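Por fin he abierto la torre vieja (y me lo he pasado como un crío)

Llevaba meses mirándola de reojo. La torre estaba debajo de la mesa del cuarto pequeño, con una caja de zapatos encima y los cables enrollados como si fueran a hacerme falta mañana. Cada vez que pasaba la aspiradora le daba un golpe, le pedía perdón mentalmente y seguía a lo mío. Pues bien, en agosto, con media ciudad fuera y el teléfono callado, la subí a la mesa y me puse.

Y qué gusto, de verdad. Hacía una eternidad que no abría un ordenador de sobremesa. Con los portátiles uno se acostumbra a no tocar nada - tornillos minúsculos, tapas con pestañas que crujen, la batería pegada - y se te olvida que hubo un tiempo en que quitabas dos tornillos de atrás, deslizabas una chapa y tenías ahí el aparato entero para ti.

Un poco de historia, que se la merece

Esta torre me la montaron en Flistau, una tienda que había a dos calles de mi primera casa de alquiler y que hoy es una frutería (buena, por cierto, con unos melocotones estupendos). La llevaba Nestor Policarpio, que te hacía el presupuesto a bolígrafo en el reverso de un albarán y te tachaba lo que consideraba un capricho. A mí me tachó la caja con ventana y las luces. En su momento me dio rabia; hoy se lo agradezco muchísimo.

He encontrado el presupuesto, además. Estaba dentro de una bolsa con el manual, los discos de controladores y cuatro tornillos sueltos: 1083 euros, montaje incluido. Para mí era un dineral. Recuerdo volver a casa con la caja en brazos, parando en cada banco a descansar, y no dejar que nadie me ayudara porque me daba miedo que se le cayera.

Con ese ordenador hice el trabajo de fin de carrera, las maquetas de los dos primeros fanzines, un montón de llamadas larguísimas con Janelle Espiritu cuando se fue a vivir fuera y una cantidad de partidas nocturnas que prefiero no calcular. Luego vino el portátil, luego otro portátil, y la torre fue bajando de categoría: de la mesa al suelo, del suelo al rincón.

Lo que preparé antes de tocar nada

Soy de las que disfrutan preparando, lo confieso. Despejé la mesa entera, puse un mantel viejo de algodón y saqué:

Un destornillador de estrella de los normales y otro más fino.
Una brocha de pintar de cerdas suaves, sin estrenar.
Un par de hueveras de cartón para ir dejando los tornillos por zonas.
Bastoncillos, alcohol isopropílico y un paño que no suelta pelusa.
Pasta térmica nueva, de las de jeringuilla.
Una libreta, para apuntar qué cable iba dónde.

Lo de las hueveras me parece el mejor truco del mundo. En cada hueco escribí con rotulador de dónde salía lo que había dentro («tapa», «disco», «tarjeta», «no sé») y me ahorré el clásico momento de cerrar el ordenador y encontrarte un tornillo mirándote desde el mantel.

La corriente, fuera. Desenchufé todo, pulsé el botón de encendido unos segundos para descargar lo que quedara y toqué el radiador del cuarto antes de meter mano, que es una manía heredada de Nestor y no pienso abandonarla.

El polvo, madre mía

Aquí no voy a presumir. Al levantar la tapa salió una alfombrilla gris, compacta, casi de fieltro, pegada a la rejilla del ventilador delantero. Se desprendió entera, en una pieza, y me dio tanta satisfacción como asco. El resto lo saqué al balcón con la brocha y mucha paciencia, sujetando las aspas de los ventiladores con un dedo para que no giraran a lo loco.

Consejo: mascarilla. Yo empecé sin ella y a los diez minutos estornudaba tan fuerte que la vecina me dijo salud desde el otro patio.

Después vino desmontar. La tarjeta gráfica salió con un tirón que me heló la sangre hasta que recordé la pestañita del final. El disco duro lo guardé aparte, envuelto en una camiseta, con su propio papelito. El disipador costó más: la pasta vieja se había quedado como cemento y tuve que ir girándolo milímetro a milímetro, hablándole bajito. Cuando cedió pegué un grito de alegría que se debió de oír en la frutería.

La placa, que es lo bonito

No sé si a todo el mundo le pasa, pero a mí una placa base me parece una ciudad vista desde un avión. Las pistas son avenidas, los condensadores son depósitos de agua, y las ranuras de memoria, tan rectas, podrían ser andenes. De pequeña me quedaba embobada con los mapas del metro y creo que es exactamente la misma emoción. Esta es de las verdes de toda la vida, y me alegro. Las negras actuales serán elegantísimas, pero donde esté ese verde de circuito de libro de tecnología...

Tiene tres ranuras paralelas, y la de arriba tira a azulada mientras que las otras dos son negras. Encima, una filita de condensadores con la cabeza plateada, tan formales ellos. Y debajo el zócalo del procesador, con su palanquita de metal al lado, que es una de las piezas que más me gustan de cualquier ordenador: tan fina, tan sencilla, y con la responsabilidad que tiene.

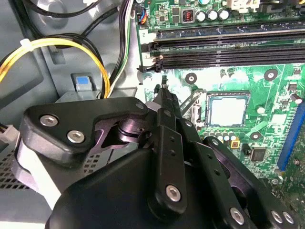 Limpiar el procesador y volver a ponerlo

Esta era la parte que me daba respeto. El procesador lo tenía sobre un trozo de cartulina, boca arriba, y le fui quitando los restos de pasta con un bastoncillo mojado en alcohol. Salen primero churretes grises, luego manchitas, luego nada, y de pronto aparece el metal brillante con las letras grabadas. ¡Qué momento! Usé once bastoncillos, y no me arrepiento de ninguno.

Para volver a colocarlo, calma. Hay una esquina marcada con un triangulito y hay que hacerla coincidir con la del zócalo. Se deja caer, sin empujar. Si no entra solo, es que algo está mal girado, y ahí no se discute: se levanta y se vuelve a mirar. Luego se baja la palanca, que en mi placa pide un poquito más de fuerza de la que una querría hacer encima de algo tan delicado.

La pasta térmica la puse en el centro, como un grano de arroz. Sé que hay gente que la extiende con una tarjeta y gente que dibuja una cruz, y que en los foros se pelean por esto desde que el mundo es mundo. A mí Nestor me enseñó el grano de arroz y con el grano de arroz me moriré.

La memoria y los cablecitos

Los módulos de memoria los limpié por los contactos con una goma de borrar blanca, de las blandas, y después una pasadita de brocha para quitar las virutas. Antes de volver a meterlos repasé las ranuras por dentro. Es increíble la pelusa que cabe en un sitio tan estrecho. Las pestañas se abren, el módulo se presenta recto mirando la muesca, y se aprieta hasta que hace clac. Ese clac es de mis sonidos favoritos, junto con el de abrir un tarro de mermelada nuevo.

Con los cables del panel frontal sufrí, como sufre todo el mundo. Son diminutos, van en pares y las letras del manual las imprimieron para hormigas. En la libreta había apuntado «el azul junto al otro azul», gracias, yo del pasado, una ayuda enorme. Al final llamé a Janelle por vídeo, le enseñé la página del manual y lo fuimos sacando entre las dos, ella con el café del desayuno y yo con la cena enfriándose. Nos reímos muchísimo. Hacía tiempo que no pasábamos una hora hablando de algo tan concreto, y creo que lo vamos a repetir con su impresora.

¿Y para qué la quiero?

Me lo ha preguntado ya media familia. Pues para varias cosas, a ver si me da la vida:

Lo primero, pasar a un disco nuevo todas las fotos de aquellos años. En una carpeta que se llama «ordenar» tengo contadas 1568 fotos, que ya es llamarla con optimismo.

Lo segundo, escanear los negativos de mi padre. El escáner es tan antiguo como la torre y con los portátiles nuevos no se entiende, así que van a hacer buena pareja.

Y lo tercero, escribir. Quiero un ordenador en una mesa fija, con un teclado de los gordos, sin notificaciones y sin poder llevármelo al sofá. Me hace ilusión volver a tener un sitio al que ir a escribir, aunque esté a cuatro pasos de la cama.

Me queda cambiarle la pila de botón a la placa, buscarle una tapa a la bahía de delante (la original se perdió en alguna mudanza) y decidir qué sistema le pongo. Si alguien tiene experiencia con distribuciones ligeras para equipos de esta quinta, que me escriba, por favor, que leo todos los comentarios y esta semana con más ganas que nunca.

También me falta un ventilador trasero que no suene a secador. Acepto recomendaciones, a ser posible sin luces, que Nestor me las tacharía otra vez.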